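The Tray by the Door

Every few years somebody decides that the junk drawer is a moral failing. The latest cure is the landing plate, and if you have visited a certain kind of apartment since April you have probably met one. The idea is simple enough to fit on a card. You choose a dish, you leave it in plain sight, and whatever you were about to shove in a drawer goes there instead. A cup or two nearby takes the small stuff. At the end of the week you empty the lot.

The people who teach this charge $195 for a Saturday morning. I paid it, or this magazine did, and spent the time in a rented hall in Istcombe with a bagel and a workbook. The instructor was Demetrio Pastor, who used to manage a hardware store and now runs the classes under the name Jader. He is good company. He is also very sure of himself, and I have learned to keep a hand on my wallet around people who are very sure about dishes.

His case goes like this. Tools vanish because they are put away. You own a tape measure, you need it twice a month, and in between it sinks under the takeout menus. So you buy another. Pastor asked our group how many of us owned more than one, and most of the hands went up, mine included. I have three. The one I can find is a promotional thing from a bank that no longer exists.

"If you can see it, you own it," he told us. It is printed on the workbook too, on the front and again on page 4.

I tried it at home, grudgingly. What strikes you first is how good a plate makes ordinary things look. A yellow tape measure on lavender has a cheerfulness it never had in the drawer, and a little screwdriver with an amber handle could pass for something from a museum shop. 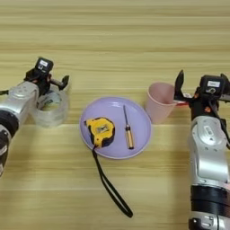 That prettiness is what makes me suspicious. A method that depends on the objects being few and the colors getting along is a method for people who have already thrown most of their belongings out. My own drawer holds batteries of uncertain charge, a bag of picture hooks, keys to at least one former address and a roll of tape fused into a solid ring. None of that gets better on a dinner plate. By the second Thursday mine had a pile on it, and the tape measure was at the bottom of the pile, right where it had been in the drawer, only now guests could see.

I put this to Pastor over the phone. He said I needed a smaller plate. I said that sounded like a way of owning less. He said yes, obviously, and seemed puzzled that I had taken so long to get there.

There are numbers behind all this, of a sort. Jader's brochure says 300 households in Vallenach tried the plate and that most kept it up. When I asked how that was checked, I was told they had replied to an email. About 100 of them had, anyway. The rest were assumed to be busy.

My neighbor Mrs. Paredes, who has lived downstairs longer than I have been able to vote, has a different arrangement. She keeps her tape measure on a nail inside the closet door, hung by its strap. The screwdriver stands in a cup with the pens. She let me look through the kitchen and there was a junk drawer there as well, packed to the top, and she shut it again without any sign of shame.

I have kept the plate, for what it's worth. It has my keys on it, and a screwdriver I used last night to tighten a cabinet hinge. The tape measure went on a nail. The picture hooks are back in the drawer with the batteries, which I still mean to test — probably this weekend, if I can find the tester.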